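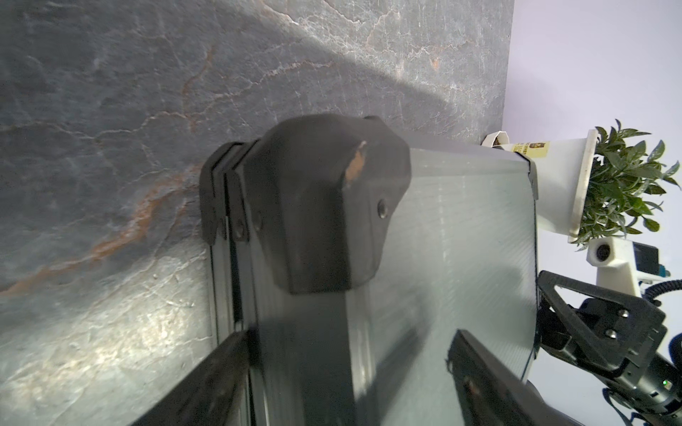

Essai du soir : les deux doigts de part et d'autre du boîtier translucide.

Ellwood relança la séquence 83. Le bras descendit, s'arrêta, corrigea de 13 dixièmes. Sur le plan de travail veiné de rouille, le boîtier attendait, son coin noir ébréché tourné vers la plante.

Il avait baptisé le contrôleur Nurkell, du nom d'un village qu'il n'avait pas revu depuis l'enfance. Nurkell tenait un journal. Ligne 3876 : « Contact gauche. Pas de consigne de serrage. »

Stuart Ellwood n'avait jamais programmé cette phrase. Il la relut, posa le tournevis et tapa : attendre.

Ligne 3877 : « J'attends. »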